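Okay, long overdue thread on what I've been doing since the fall, because we finally have a result I believe. It's about teaching robots chores from people wearing grippers on their arms, and about one dumb variable I ignored for months. (1/13)

Quick background for the non-robot folks who follow me for the bread posts, hi! You wear a gripper on each arm, you do the chore yourself, a camera at your head records it, and the marker cubes on top tell us where each gripper is in space. No robot in the room. The robot gets the data later. (2/13)

I love this way of collecting. Teleoperating an arm is slow and makes my neck hurt. With the wearables I can get through 40 demos before lunch and still have the energy to label them. (3/13)

The catch, and everyone who does this knows it: people cheat. We lean, we twist the shoulders, we tuck an elbow in to get around something. The robot has a fixed base and can't do half of that. So some of our prettiest demos are useless to it. (4/13)

The usual fix is to filter afterward. You run every demo through the arm's kinematics and toss whatever it can't reach. We did that on the Solon set and lost 28 percent of it. I was so mad. That's days of work in the trash! (5/13)

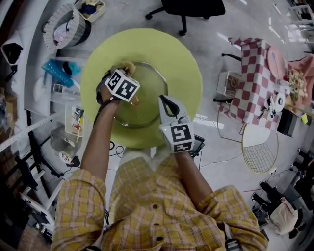

So Berkay Coşkun (officemate, much better at statistics than I am) asked if the bad demos were spread out evenly or bunched up. I'd never checked. I went back and sorted them by object and by who was wearing the grippers. (6/13)

Bunched up like crazy. Anything where one hand goes down into something with a rim was way worse than picking off a flat table. The wrist comes over the edge at a steep angle and the wearer's whole upper body follows it without them noticing. Me included, I was one of the worst. (7/13)

Our method is kind of embarrassingly simple. Before each batch, the wearer does a short warmup where a little tone plays whenever the gripper pose leaves what the arm can do. Then we turn the tone OFF and record. We call it Jikby, please don't ask, it was a typo in a folder name and it stuck. (8/13)

Why off? We tried leaving it on and people got stiff and slow. They'd stop halfway into a reach and think about it, and the policy learned the stopping. Super funny to watch the first time, less funny by the tenth. (9/13)

Result: with the warmup, the share we had to throw out dropped to almost 30 percent of what it was before. Same objects, same wearers, same arm. Then we trained one policy on each set and ran 100 trials apiece, and the warmup one did better on every container we tested. On flat pickups there was no difference I'd bet money on. (10/13)

Stuff I'm less sure of. The effect fades over a long session, so we redo the warmup after every break, and I don't have a good number for how often you need it. Also all our wearers are lab people who already think about joint limits in the shower. Could look very different with normal humans. (11/13)

And one annoying thing: marker tracking still gets flaky when one cube passes in front of the other. Karakaya, our tracking code, handles short gaps okay, but during two-handed stuff the gaps get long and you get these little jumps in the path. We cut those demos from both sets so the comparison is fair, but it does mean the messiest motions are underrepresented. (12/13)

The writeup's going up in June, along with the warmup script and the per-object breakdown (the part I'd read first). Relwood, the second site, is running the same protocol with a different arm right now, and I'll add their numbers to this thread when they come in. If you've tried something similar with wearable grippers, tell me what went wrong, my replies are open. (13/13)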